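Server Board Saturdays at Brurkness: Your Questions
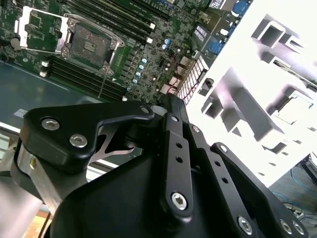 Answers by Manee Nakpan, with help from Nima Arabzadeh

Do I need to have built a computer before?
Nope! If you can hold a screwdriver, come along. Server boards look like a lot at first, but the parts you know from a desktop are all there, just more of them (wait till you see the rows of memory slots).

What do we start with?
The CPU socket. You'll lift the retention lever, open the load plate and get a good look at the pins before anything goes in. I've done this for years and I still love that part.

What if I bend a pin?
Tell us right away. Practice boards are for practicing on, and Nima is very good with a magnifier and a fine needle. Please don't try to straighten it yourself.

Can I touch the pins to see if they're clean?
No fingers, no cloth, no blowing on them. Hold the CPU by its edges and lower it straight down.

Which memory slots do I fill first?
It depends on the board, so check the chart in the manual. Open the latches, line up the notch, then press until both ends click. It takes more push than you'd think!

How many people are in a session?
We stop at 6, so everybody gets real time at the bench.

Can I bring my own board?
Yes please, we love seeing them. Email a photo of the model number first so Zohreh Farahani can look for the manual.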